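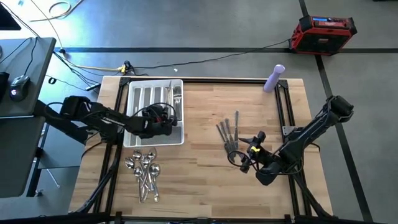
**Bozkurt two-arm bench kit now shipping**

Nov 30, 2018

Markidetti has started shipping the Bozkurt, a bench kit with two robot arms for labs and training shops that want to work on everyday handling jobs. Sorting cutlery into a tray is one of them. Spoons and knives are hard to pick up from a flat top, and a spoon lying across another spoon is harder still.

The kit comes with two arms, two grippers, side rails, brackets and cables. The tabletop is sold separately, and any flat top that fits between the rails will do. Tray and cutlery are not included. Setup took our reviewer 116 minutes, most of it spent on the rails. The printed guide skips the step for squaring the corner brackets, so read the online version first.

We had the kit for 100 hours of use. The arms ran smoothly and the software did not crash. Our main complaint is the cables, which are thin and loop out near the grippers. Tie them back where you can. We would also like softer finger pads, and Gestine sells a set that fits.

The base kit costs $2,000. A second pair of grippers is $896. Orders placed now go out from the Stadusholm warehouse, and a version with longer arms is planned for March. Readers who already own the single-arm model can reuse its power supply but will need new rails.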